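## 4.2 Shelf-to-Basket Picking

We tested the controller, called Orel, on a shopping task with two arms. The left hand carries a red basket by its handle. The right hand takes one item of toy or real produce out of an open cubby and places it in the basket. Both arms are driven by a single policy. Our earlier system, Flerkell, ran a separate policy for each arm and kept the basket still during the reach.

The training set has 2049 demonstrations, all recorded by teleoperation at the same white shelving unit. We held out 507 for validation. Operators were told to keep the basket close to the shelf and were free to choose their own approach to the item. Figure 3 gives views from the head camera.

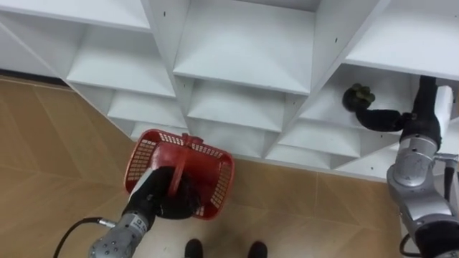 Aoife Duggan argued in a written comment on an early draft that a moving basket makes the task harder to score, and that a fixed bin would give cleaner numbers. We agree that it adds a source of error. We kept the moving basket in the main experiment because the joint motion of the two arms is the thing we want to measure, and we report a fixed-bin version in the appendix.

Each trial is scored in two stages. A grasp counts if the item leaves the shelf board and stays in the hand. A placement counts if the item ends up inside the basket – the rim does not count. When a grasp fails, the policy may try again, up to 2 attempts per item.
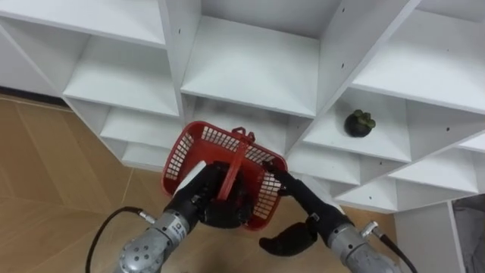
Orel takes in the head camera image and the joint positions of both arms. It does not use a depth sensor or a map of the shelf. The policy therefore has to judge the height of each board from the image alone, and the steep camera angle makes this difficult. An item such as the mangosteen near the front edge of the right-hand compartment is in plain view, but its dark skin shows little shading to help with distance. We added random brightness changes during training to make the policy less dependent on such cues.

Item shape also affects the choice of grasp. Round fruit calls for a wide hand opening and contact low on the sides, while grape clusters can be held near the fingertips. We do not give the policy item labels, so any difference in hand shape has to come from the demonstrations.
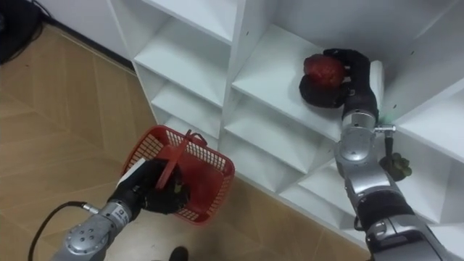 **Figure 3.** Head camera views of the shelf-to-basket task. In the last view, the right hand cups a dark red fruit while the left hand holds the basket.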